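Dromik demonstration collection: progress report to the Wieczorek Fund
3 October 2021
Prepared by Inger Kragh, Osavport

Collection has continued on the toy kitchen task set since our March report. The total now stands at 3,339 accepted demonstrations, of which 1,006 were added in this period. Operators work in sessions of up to 30 minutes, and objects are rearranged between sessions.

Labelling is behind schedule. Written instructions for the toaster oven tasks were found to be inconsistent — "open" and "pull down" had been used for the same action — and are being revised.

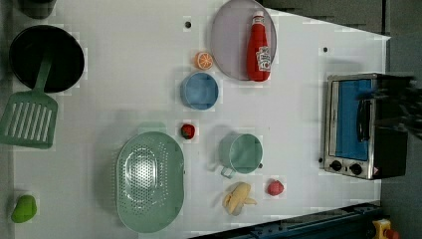

The revised wording will be applied to earlier recordings before the next release to Skenow. We request approval to move 20 operator hours from collection to labelling.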